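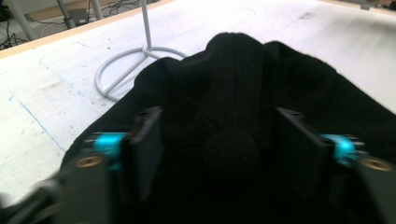 Black knit, bunched up on the table. Ribbed, if you look close.

Ok quick one because I have to be out the door by 4 and I've been promising this post since January.

I am trying to own fewer clothes. Not in a capsule wardrobe way, I can't do the beige thing. I just moved into the place on Dokdale and the closet is the size of a phone booth, so it got decided for me. Everything I own went on the bed. It took the whole bed. Some 400 hangers' worth of stuff if you count socks as a hanger which I do not reccomend.

Sweaters were the worst. I keep sweaters like other people keep letters. The green one from Skokirura (closed now, sad, they had the good wool and the rude dog). The gray one Kolbrún knitted me that has one arm longer than the other. She says it doesn't. It does. Kept it, obviously.

What I ended up doing — and this is the only real advice in here — was going by last time worn and not by how I feel about it. Feelings are useless at 11 pm on a pile of cardigans. If I couldn't remember wearing it since the last apartment, into the bag. Twelve bags. Well, 12 counting the one that was only belts.
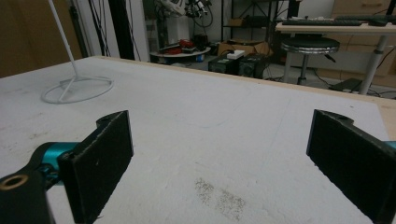 Folding next. I used to hang everything and my shoulders all had those little hanger bumps, you know the ones. Knits should lie flat, my mother told me this for thirty years and I finally listen now that there's no rod space. You need a proper surface though, the bed is too soft and you get a wonky fold every time. A big white tabletop is the dream, even a beat up one with pencil lines and smudges on it, just brush the grit off before anything wool goes down. I've been using the kitchen counter. Toast crumbs in a navy turtleneck, ask me how I know.

Fold in thirds, then in half, stand them up on edge in the drawer. Don't stack. If you stack you only ever wear the top two. I have worn the same top two since about college.

The drawers are from Mogensen, secondhand, one of them sticks. I rubbed a candle on the runner and it sticks less. Skarphéðinn wanted to plane it down and I said absolutly not, he did that to a door once and now it's a very small door.

Then hats. I forgot hats completely! They were in a suitcase. Where do hats go?? Hooks by the door was the plan but the wall there is that crumbly stuff and I'm not losing my deposit over a beanie. So maybe a stand, one of the spinny looking ones from a shop counter.

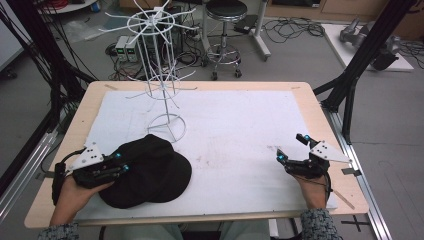 Wire stand with nothing on it, black cap on the table.

I like the wire ones because you can see what you've got. They do take up room. Zulau had one in the window for 100 and I walked past it three times and went home. Might go back. Might just wear all the hats.

Still to do: coats, the scarf box, whatever is in the bag marked MISC. Also the bags themselves, which are in the hallway and which I have been climbing over to reach the bathroom. Drop-off place closes early so that's where I'm going now, with four of them, on the bus. Wish me luck. Comments are open if you have a hat solution that doesn't need a drill.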